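# Learning to hem my own pants at 3 inches too long

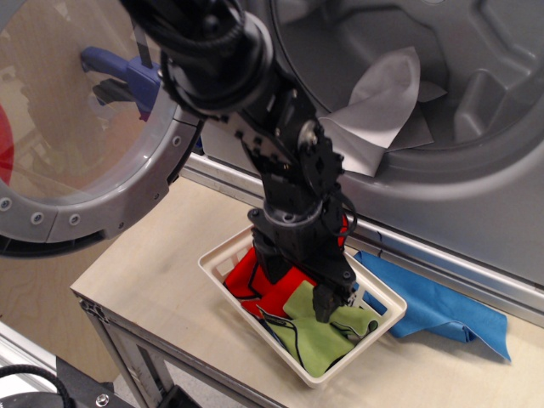
*Laundry corner, basket up on the table by the washer.*

So I finally did it. After years of rolling my cuffs and pretending it was a look, I bought a secondhand sewing machine and taught myself to hem. It's a Bumer, older than I am, the color of weak tea, and it weighs as much as a small dog. I paid 84 dollars for it from a man in Udgate who threw in a cookie tin of bobbins (half of them don't fit, but I love the tin).

First lesson, learned the hard way: wash the fabric before you cut it. I skipped this on my nice green corduroys and they came out of the dryer as very smart capris. My friend Olanrewaju laughed so hard he had to put his tea down. He's been sewing since he was a kid and he'd told me twice!

Second lesson is the iron. I thought pressing was the boring part you could cheat on, and I was so wrong. You fold up half an inch, press, fold again to where you want the hem, press again, and then pins. By the time you sit down at the machine the pants are pretty much doing what you want already. My first pair I just sort of folded and hoped, and one leg spirals slightly to the left. I wear them to the grocery store.

Then there's denim. Oh boy. Where the side seams meet the hem you've got a lump as thick as a sandwich, and my machine would get up to it, groan, and stop. I broke 3 needles in one evening. Hiếu Trịnh at the fabric shop sold me a pack of proper jeans needles and told me to whack the seam flat with a hammer first. I thought he was kidding. He was not kidding, and it's the most fun I've had all December. Put a towel under it if you have downstairs neighbors.

Thread color is the thing I still get wrong. I hold the spool up against the leg in the shop and it looks perfect, then I get home and it's basically orange. Sơn says to go one shade darker than you think, so I'm trying that on the next pair.

I've done 14 pairs now, counting the ones my brother-in-law dropped off in a trash bag with a note that said "no rush." Next up is a zipper, which scares me, and after that maybe a shirt collar if I'm feeling brave. If anyone has a manual for one of these old Bumers, even a bad photocopy, please leave a comment. There's a little lever on the back and I have no idea what it does.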